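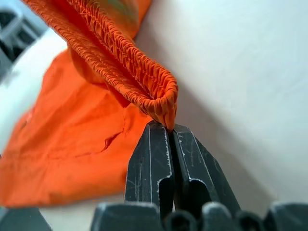 Foto: Yiğit Yalçınkaya / Grimari

Como dobrar peça com elástico franzido sem virar uma bola?

Kristof Van Rooij
Pessoal, comecei a arrumar as gavetas na segunda-feira e estou adorando, já consegui fechar duas que não fechavam desde junho! Só empaquei nas peças de cintura com elástico largo, daquele bem franzido, com várias linhas de costura, igual ao desse tecido laranja. O pano liso fica ótimo, mas o cós enruga todo, dobra para dentro e a pilha tomba. Minha gaveta é uma Stistell de 50 cm, bem rasa. Dobro com o elástico para fora ou para dentro? Vale para shorts e para calça de moletom.

Yiğit Yalçınkaya
Que bom ver mais gente animada com gaveta! Eu faço assim: estendo a peça na mesa, junto uma perna sobre a outra e puxo o gancho para formar um retângulo. Depois aliso só o pano, com a mão aberta, de baixo para cima, e deixo o elástico quieto (se você estica, ele volta e puxa tudo junto). Aí dobro a barra até encostar no cós, sem passar por cima dele, e dobro mais uma vez ao meio. O franzido fica numa ponta só. Na gaveta rasa eu guardo em pé, alternando: um cós para a esquerda, o seguinte para a direita. Fica lindo e não tomba! Em calça de moletom grosso costumo fazer uma dobra a menos, deitada mesmo.

Samarakoon87
eu enrolo tudo, começa pelo cós e vai até a barra. cabe muito mais

Ultmont
Também sou do time do rolinho, mas começo pela barra e termino no elástico, que aí segura o rolo fechado se você virar um pedacinho dele por cima. Testei com os shorts das crianças e sobrou espaço até para as meias! Só não faço com linho, amassa demais.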